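Kitchens and Bathrooms > Appliances
Thread: Rinse before dishwasher or not?

Jutis
13 October 2021
Hello all. In our house we have hard water and a disagreement. I rinse every cup under the tap before it goes in the machine, my wife says this is waste of water and of my evening. The machine is ten years old and we run it at 50 degrees. Who is right?

Skillow
Your wife. Scrape the plates, don't rinse. Modern tablets need a bit of dirt to work on.

Bhuiyan
I don't agree with this for everybody. Porridge and egg become like cement if you run the machine only every second day. I rinse those and leave the rest.

Skillow
Then use the short cold rinse programme. It takes less water than the tap.

Jutis
Mine does not have such a programme, I looked in the manual. Also I get brown rings in the tea cups, even when I rinse them. Do I load them wrong?

Lillik
Brown rings are tannin, and hard water makes it worse. Check your salt first. A 400 g bag of citric acid was enough for me for months. For loading, my order is:

1. Plates at the bottom, all facing the centre.

2. Cups last. A grey one like this hides the tea stain, so look inside before you put it in, then turn it mouth down on the rack.
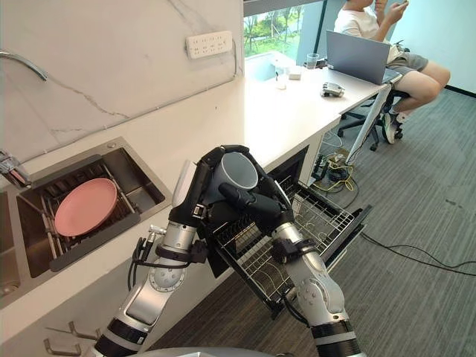
3. Spin the spray arm once by hand before you close the door.

Bhuiyan
Number 3 is good advice. I would put the cups first, but this is maybe only habit.

Jutis
The salt was empty! I have filled it now. About the rinsing we still argue.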